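`womow-grasp` is the planner and gripper control code for the small-block tasks on the Sevby bench. It plans, it grips, and it logs its regrets to `runs/`.

## What's in the data

3,089 grasp attempts, each with joint states, gripper width and both camera views.
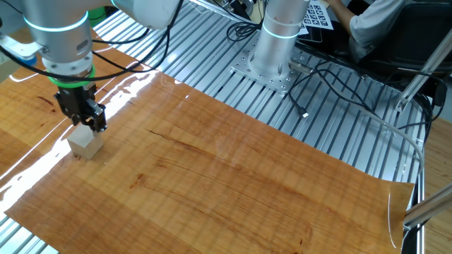
Default closing force is 70 (percent, whatever the driver thinks that means). Go above 98 and the driver clamps it without telling you.

## Known problems

- The block segmenter has strong opinions about glare. Set `mask_highlights: true` before blaming calibration.
- Wood knots still score as blocks now and then.
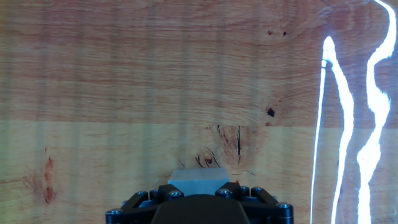
- `kollár.yaml` must keep its accent. We tried.

Dresside support was dropped in February and isn't missed.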